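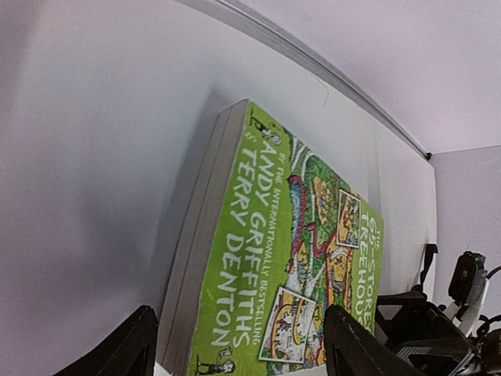
**HOW THINGS WORK / Robots**

# Can a robot tidy your room yet?

Putting a book away is one of the easiest jobs in the house. You pick it up, you find a gap on the shelf, and you slide it in. You can do it while you talk, and you can do it while thinking about lunch.

For a robot, it is a hard job. The green book at the top of this page is *The 65-Storey Treehouse*, and it is a fat one. The two black shapes near the bottom are the fingers of a robot's gripper. A gripper is what many robots have where you have a hand. This one has two fingers and no palm, and the view comes from a small camera close to it. When the robot does its work, pictures like this are part of what it has to go on.

This page is about what machines can do around the house and in a shop, what they can't do well, and why some of the jobs you find boring are so difficult for them.

## You may already live with a robot

People argue about what counts as a robot. Most engineers would say it is a machine that can sense something about the world, make a decision, and then move or do something because of it.

A toaster doesn't really fit. It heats up, waits, and pops. If you put a sock in it, it would toast the sock. (Do not put a sock in it.)

A robot vacuum cleaner does fit. It has sensors that tell it when it is near a wall or the top of the stairs, and it changes direction. Some of them make a map of your home as they go.

Washing machines and dishwashers sit somewhere in the middle. They do a huge amount of work that people used to do by hand, and some can sense how dirty the water is. But think about what they leave for you. Somebody has to collect the dirty clothes, check the pockets, load the machine, take everything out, dry it, fold it and put it in the right drawers. The machine does the washing. A person does the laundry.

## Why a book is hard

Let's go back to the book and look at the job in small steps.

**Step 1: Find it.** A camera doesn't know what a book is. It records a lot of tiny colored dots. A computer program has to work out which dots belong to the book and which belong to the wall, the floor, or the robot's own fingers. Programs are good at this now, much better than they were when your parents were at school. They still make mistakes. A book cover can be covered with cartoons, and a program might need a lot of practice to understand that a drawing of a snake is flat and can't be picked up.

**Step 2: Work out which way it is facing.** The book in the picture is tilted, and its words run sideways. You can still read it by turning your head a little. A robot also needs to know how the book is turned, so that it can plan where to put its fingers.

**Step 3: Choose where to hold it.** If you grab a paperback by its front cover only, the rest flops open. If you hold it by one corner, it swings. You learned this when you were very small, by dropping things. A robot has to learn it too, or somebody has to write it into the program.

**Step 4: Squeeze the right amount.** Too little and the book slides out. Too much and the cover bends. Thick books are heavier than thin ones, and some covers are shiny and slippery. Your skin feels a thing start to slip, and you squeeze a bit harder before you have even noticed. Many robot grippers have no sense of touch like that. Some have sensors that measure how hard they are pushing, but those tell the robot much less than your fingertips tell you.

**Step 5: Move it without hitting anything.** A robot has to keep track of its whole arm, including its elbow, if it has one. It also has to remember that the book sticks out past its fingers.

**Step 6: Put it in the gap.** The gap might be too small. The other books might be leaning over. You would push them upright with your other hand. A robot with one arm has to find a different way, perhaps by using the corner of the book as a wedge.

**Step 7: Let go.** This sounds like the easy part. But if the book isn't in far enough, it falls out when the fingers open.

So one chore has at least seven parts, and the robot has to get all of them right. If it gets six right, the book is on the floor.

## How robots learn chores

There are different ways to teach a robot. Here are the main ones.

*Writing rules.* A programmer tells the robot exactly what to do: move this far, close the fingers, lift. This works very well in a factory, where every part arrives in the same place and facing the same way. It works badly in a bedroom, where nothing is in the same place for long.

*Copying a person.* Somebody steers the robot through a job, or does the job while holding a gripper with a camera on it. They do it again and again, with different things in different places. A computer then looks for patterns in all those tries. If it has seen enough of them, the robot may be able to manage a new book that wasn't in any of its lessons.

*Trying and failing.* The robot has a go, and gets a score. If the score is good, it does more of the same. Often this happens inside a computer simulation, a bit like a video game, where dropping a plate costs nothing. The trouble comes when the robot moves to the real world and finds that real plates are more slippery than pretend ones.

Many teams mix these together.

## We asked someone who teaches robots

Aisling Hanrahan works on robot grippers at a small company called Kistora. Her team is teaching an arm to put things back on shelves. We asked her some questions sent in by readers.

**How many times do you have to show it?**

"It depends on the job. For one kind of box going onto one kind of shelf, we recorded 1071 tries. After that it could do the job most of the time. Then we moved the lamp and it got worse, because the shadows had changed. So we recorded more, with the lamp in different spots."

**Does it ever break things?**

"Yes. We practice with things that don't mind being dropped. We went through a lot of cereal boxes in June."

**Why does it only have two fingers?**

"Two fingers are cheap, strong and simple to control. Every extra finger means more motors and more that can go wrong. You can do a lot with two. Try wearing mittens for an hour and you'll see what I mean."

**Would you let it tidy your own house?**

"I'd let it do one shelf, with me standing next to it. I wouldn't leave it alone with the whole house."

## What about shops?

Shops might seem easier than homes. The shelves are straight, the lights are bright, and everything has a place. Some jobs in shops and warehouses have already been handed over to machines. Floor-cleaning robots drive along the aisles in some big stores. In some warehouses, robots carry whole shelves of goods to a person, who picks out the right item and puts it in a box.

Look at who does the picking in that last one. The machine does the long walk, and the person does the part that needs hands. Robot arms are starting to do some picking as well, and they do best with things like boxes that keep their shape.

Fionnuala Buckley runs a bookshop called Vellow. She told us what happens there after a busy afternoon. "Children take books out and put them back anywhere. I find them upside down, on the wrong shelf, behind the radiator. I fix it all before we close. It takes me almost 2 hours, and I'm fast."

We asked if she would like a robot to do it. She said she would like one to carry the heavy boxes up from the basement. She wants to keep doing the shelves herself, as that is how she notices which books people have been looking at.

## So, can they do it yet?

Here is a rough guide to where things stand. It will change, so if you are reading an old copy, check.

| Job | Can a machine do it? |
|---|---|
| Vacuuming a clear floor | Yes, and lots of homes have one |
| Vacuuming a floor covered in toys | Badly. It may get stuck or push them about |
| Washing dishes | Yes, once they are loaded |
| Loading the dishwasher | Some robots can, slowly, and with mistakes |
| Folding towels | Some robots can, usually with practice on similar towels |
| Putting one book on a shelf | Sometimes, if the robot has been trained for it |
| Tidying a whole messy bedroom | Not in a way you could rely on |

When you watch a video of a robot doing chores, there are some good things to check. Is the video sped up? Is a person steering the robot from somewhere else? Did it do the job once, or many times in a row? Did anyone move things around between tries? A robot that folds one shirt beautifully may not know what to do with a sweater.

## Try it yourself

You can find out what a two-fingered gripper is up against. You need a friend, a low shelf with some books on it, 4 more books of different sizes, and a pair of kitchen tongs. Ask before you borrow the tongs, and leave out any book that is precious or very heavy.

1. Put the books on the floor near the shelf. Lean one against the wall, and lay the others flat.
2. Hold the tongs in one hand and put your other hand behind your back.
3. Move every book onto the shelf using only the tongs.
4. Now close one eye and do it again.
5. Last, close both eyes and let your friend tell you where to move. Your friend can only say left, right, up, down, forward, back, open and close.

Which book gave you the most trouble? Where did you hold it when it finally worked? Write down what you tried, including the tries that went wrong. Robot teams keep those too.

## Words to know

**Gripper** - the part of a robot that takes hold of things.

**Sensor** - a part that measures something, such as light, distance or pressure.

**Servo** - a kind of motor that can turn to an exact position and stay there.

**Simulation** - a pretend world inside a computer, used for practice.

**Wrist** - the joint between a robot's arm and its gripper. Cameras are often fixed here so the robot can see what it is reaching for.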